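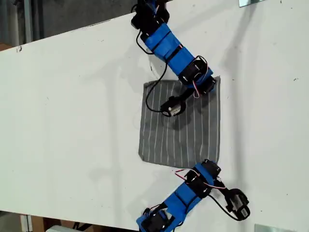 Grey pinstripe cloth on the white table.

Home | Older entries | Trips | About me | Next

3 July 2022

Written on my knee at the gate so excuse everything. Boarding supposed to be now, board says delayed, no reason given. Coffee dreadful. Bought a second one anyway.

Up at stupid o'clock. Taxi came early (when does that ever happen) and I was still hunting for the charger. Found it in my boot. Not the car boot, my actual walking boot. Packed by me last night, apparently, in a clever mood.

Train to Gukamside fine until it wasn't. Sat outside the station for ages next to a field of very wet sheep. Woman opposite ate an entire roast chicken out of foil, lovely smell, wanted to ask for a leg. Didn't. Then the bus, then the wrong bus, then the right one again. Jadwiga Piątek ringing the whole time to ask was I there yet. I was not there yet.

Hodus Air at check-in were nice about the bag. Over the limit by 3 kilos, the girl looked at it, looked at me, put a sticker on. Bless her. Last time with Nitance they made me wear two coats and a jumper to get it down, in September, in a heatwave. 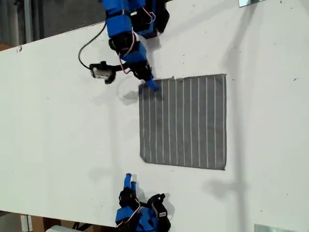
Packing for this one was a mess from start to finish and I want it written down so I learn. Left it all till after supper, then couldn't find the linen trousers, then found them and they wouldn't do up. Every top I own creased the minute I rolled it. Ended up trying to fold things the way Genowefa Laskowska does, laid out flat and square like that grey cloth between the two blue and black robot arms, and got one shirt right. One. The rest went in as balls. Forgot sun cream, forgot the plug thing, did remember three novels I won't open. NEXT TIME: list, night before the night before.

Air miles, while I'm sulking. You need 4,000 for the lounge and I have 3,771. So close it hurts. Could see the lounge people through the glass with their little pastries. Asked at the desk if they could round it up, they could not.

Still no plane. Man next to me has taken his shoes off. Small boy doing laps of the seats with a wheelie case, has got me on the ankle twice.

Jadwiga is meeting me the other end, she says she's booked Kassab for dinner, late table thank god. Genowefa coming too if her knee allows. Haven't seen the pair of them together in years and am a bit nervous, silly really. Must not mention the caravan.

Oh, movement. Poeple standing up. Nobody called anything but there's a queue so I'm in it, pen in teeth. Row 2, window. More tonight if I'm awake.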